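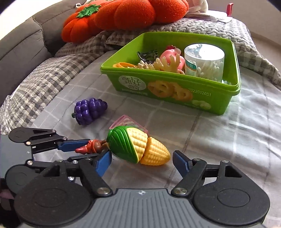 tarnbrook wrote:
Before you pay for the Prekus kit, ask them what the rent includes. We had the two-gripper set from the Trarulville office in August, and the processing of recordings was a separate line on the invoice.

oddlever (thread starter):
Thank you, I did not know this. My offer says 2,000 for 6 weeks, both grippers, and the software for one computer. Processing is "up to 50 recordings". After that I must ask for a new price. We work with toy food and small plastic things on a bed, picking and putting into a box. The grape bunch is easy to hold. The small figures are harder, I need to come at them very slowly.

tarnbrook:
50 is nothing. We used that before lunch on the second day.

Cairns:
I don't agree. It depends how long your recordings are. Ours were long ones and 50 was enough for a first test. The grippers are good, the blue pads hold round objects better than I expected — my complaint is the weight on the wrist after 60 minutes.

oddlever:
For me the weight is fine, but I take many breaks. My question is more about two hands. Is the second gripper worth the money?
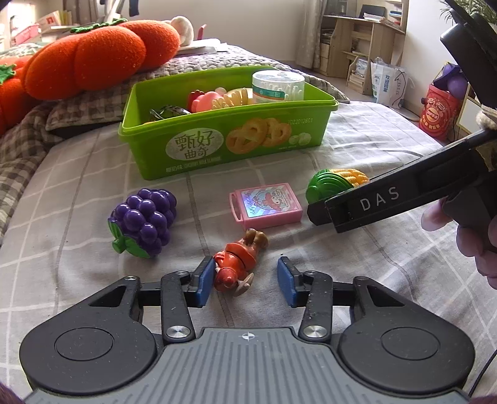

Both grippers on the bed, the second one (DAS on the side) at the corn cob.

Cairns:
If your task is only pick and place, rent one. We sent our second back to Ellel and did not miss it.

tarnbrook:
Disagree again, sorry. Opening a lid or pulling two parts of a toy apart with one gripper is a pain. Keep both and ask for a better price on the processing.

oddlever:
I have written to Prekus and asked for two prices, with one gripper and with two. I will post the answer when it comes.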